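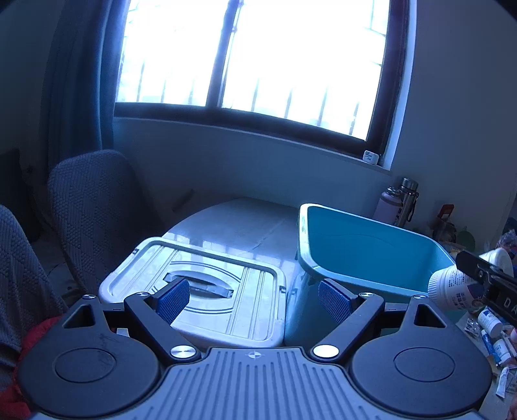
The hand-held gripper at the table, with its blue finger pads open in front of a lidded storage container.

WORKSHOP PROJECTS Members of the Clornau shared workshop have spent the past year building a hand-held gripper that can be made with ordinary tools and used in ordinary rooms. The design, known as Leltalel, is now in its second version.

Modupe Fashola, who leads the build, began with the linkage. "The first arms flexed when you closed them on anything heavy," she said. "We redrew them 16 times before I was content with the pivots."

Each of the two arms turns on a screw near its base and carries a textured blue pad at the tip. Ms Fashola regards the pads as the part most in need of further work. "A pad that holds a box lid well may slide off a small bottle. We have tried softer material, but it wears quickly and it is a nuisance to glue."

Testing takes place at home as well as at the bench. Household containers, basins and medicine bottles are preferred to the standard blocks used in the first trials. The group's log at present lists 466 attempted grasps, each entered by hand on the evening it was made.

Asked whether the tool would be fitted to a motorised arm, Ms Fashola was cautious. "That is the intention, but I should like the hand to be dependable first. The screws still work themselves out after 100 or so closings, and I spend too much time tightening them."

Drawings for version 2 will be placed in the workshop's library in October. Members wishing to build their own may borrow the drilling jig from the Eskola room on request.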